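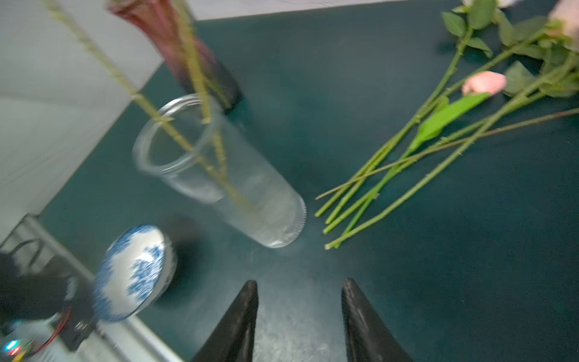 **Clikell : un bras à deux doigts pour composer des bouquets, construit en atelier partagé**

Mabli Jarman et Thịnh La ont publié en mars les plans et le code de Clikell, un bras de table destiné à prendre des fleurs coupées une par une et à les placer dans un vase. Le développement se fait à l'atelier partagé Mevetti, sur un établi à plateau vert sombre. Le dépôt contient les pièces à imprimer, le schéma de câblage, le micrologiciel et 217 séquences enregistrées en téléopération.

La pince est le sous-ensemble le plus travaillé. Elle utilise deux doigts noirs effilés, montés en opposition, avec une caméra fixée à hauteur du poignet. Les premiers doigts, à faces parallèles, attrapaient correctement une tige isolée mais en emportaient deux ou trois dès que les roses étaient posées en botte. La forme en coin permet de glisser une pointe entre deux tiges avant la fermeture. L'effort de serrage est limité par le courant du moteur, sans capteur de force. Le seuil se règle par type de fleur dans un fichier texte, et la valeur livrée par défaut convient aux tiges de rose. Pour des tiges creuses, les auteurs demandent de la baisser et de refaire les essais à vide.

L'électronique tient sur une carte Noltex, qui pilote les moteurs et lit les fins de course. La boucle de commande s'exécute sur la carte ; la vision tourne sur un ordinateur relié en USB. La documentation signale un défaut de câblage sur la première révision du faisceau : la masse de la caméra passait par celle des moteurs, ce qui provoquait des pertes d'images à chaque accélération du poignet. La révision 2 sépare les deux retours. Les possesseurs d'un faisceau ancien peuvent ajouter un fil sans tout reprendre, la procédure figure dans le dossier `cablage/`.

## Objets de test

Le jeu d'essai combine des récipients choisis pour leurs propriétés optiques. Un vase cylindrique en verre transparent, un vase évasé rouge et noir à surface brillante et un bol en porcelaine bleu et blanc reviennent dans les enregistrements, avec des roses à tiges épineuses et des tiges vert-jaune plus longues. Le verre reste le cas difficile. Le plateau vert se voit à travers la paroi, et l'estimation de profondeur retient régulièrement la table à la place du bord du vase. Thịnh La a contourné le problème avec un module nommé Hung, qui ne cherche pas la paroi : il ajuste une ellipse sur l'ouverture, à partir de plusieurs vues prises pendant l'approche, puis calcule un point d'entrée et un angle d'insertion.

Hung suppose une ouverture ronde. Les vases carrés ne sont pas pris en charge et aucune date n'est donnée pour leur ajout. Le module échoue aussi quand une tige déjà en place traverse l'image de l'ouverture et coupe le contour en deux arcs trop courts. Dans ce cas, le bras s'arrête au-dessus de la table et attend une validation au clavier.

Le flou de bougé est l'autre limite connue. La caméra de poignet est à obturateur déroulant et le temps de pose s'allonge vite sous l'éclairage de l'atelier. Deux réglages sont proposés : ralentir l'approche, ou figer le bras avant chaque mesure. Le second est actif par défaut. Les séquences floues ont été conservées dans le jeu de données, avec une étiquette qui permet de les exclure à l'entraînement.

## Cycle de pose

Le programme actuel traite une botte de 9 roses au maximum. Il repère d'abord les extrémités coupées, choisit la tige la plus dégagée, la saisit sous les feuilles et la relève avant de l'amener au-dessus du vase. Le relevage est limité en vitesse ; une tête de rose placée en bout de tige fait levier et tourne entre les doigts dès que l'accélération augmente. Les auteurs ont essayé un revêtement souple sur les faces internes, puis l'ont retiré : les épines le perçaient et des fragments restaient accrochés aux tiges.

Aucun taux de réussite n'est publié. Mabli Jarman indique dans les notes de version que le protocole de mesure n'est pas arrêté, en particulier sur la façon de compter une tige entrée dans le vase mais dont une feuille a été arrachée. Elle demande aux personnes qui reproduisent le montage d'enregistrer les essais complets, échecs compris, et de noter la longueur des tiges.

## Reproduire le montage

Le budget annoncé est de 600 euros hors ordinateur, imprimante 3D et outillage. Le bras est prévu pour se fixer en bord de table. La notice insiste sur la rigidité de cette fixation et déconseille les serre-joints à mâchoire en plastique. Les câbles du poignet doivent former une boucle libre suffisante pour la rotation complète ; une boucle trop courte fausse la lecture du courant moteur, donc le seuil de serrage.

L'étalonnage de la caméra se fait avec une mire imprimée sur papier mat. Il est à refaire après tout démontage des doigts, leurs pointes servant de repère dans l'image.

Les plans mécaniques et le code sont sous licence libre. Les séquences enregistrées sont distribuées à part, pour un usage non commercial. La prochaine version doit ajouter la coupe en biais des tiges par un poste fixe, déjà dessiné mais pas encore monté, et un mode de reprise après chute d'une fleur. Les rapports d'anomalie se déposent sur le dépôt du projet, en français ou en anglais, avec le journal de la carte Noltex en pièce jointe.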